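Setting up your film night: part 3, subtitles and the interval

I'm assuming you've got the projector talking to Plenano by now and that the film plays with sound. If it doesn't, go back to part 2, because nothing in this bit will help you! What follows is how I do it for our screenings in Terkerville, mostly foreign films, mostly people who like a cup of tea halfway through.

Loading the subtitles

1. Open Plenano and pick your film from the library, but don't press play yet.

2. Go to Extras, then Subtitles, and choose the file that matches your copy of the film. Director's cuts are the usual culprit when things don't match (I once showed ten minutes of a Baldur Hjaltested thriller with everybody answering questions before they'd been asked).

3. Play the first talky scene and watch their mouths. If the words come up late, press the minus key. Each press shifts them by 1000 milliseconds, so a full second, and you'll rarely need more than 3.
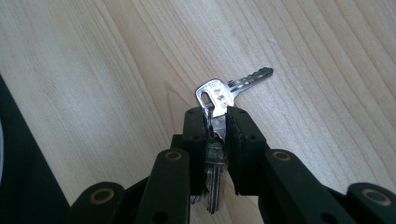 4. Set the text size to Large and walk to the back row. Sit down properly and read a few lines from there. Dwight Friesen swears by yellow text, I prefer white with a thin black outline, and we've agreed to leave it at that.

Note: Plenano forgets the text size if you close it with the film still running. Stop the film first, then close.

Adding an interval

5. Open the timeline and find a quiet moment somewhere near the middle. A change of place is lovely, a door closing is good, and please not in the middle of a row between lovers.

6. Click Add Pause and type in the length in minutes. I put 11, which gives people their ten and me one extra for finding the light switch.
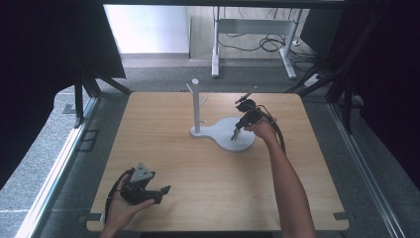 7. Tick Fade Out as well, otherwise the picture just freezes on whatever face happens to be up there, usually with its eyes half shut.

Caution: don't let the projector go to sleep during the break. Mine takes ages to wake up, so I turn off Auto Standby in its own menu before anyone arrives.

8. Save the whole thing as a programme and give it a name you'll recognise at 7 pm with people queuing. "Final2" is no use to anyone.

Part 4 covers trailers and short films before the main feature.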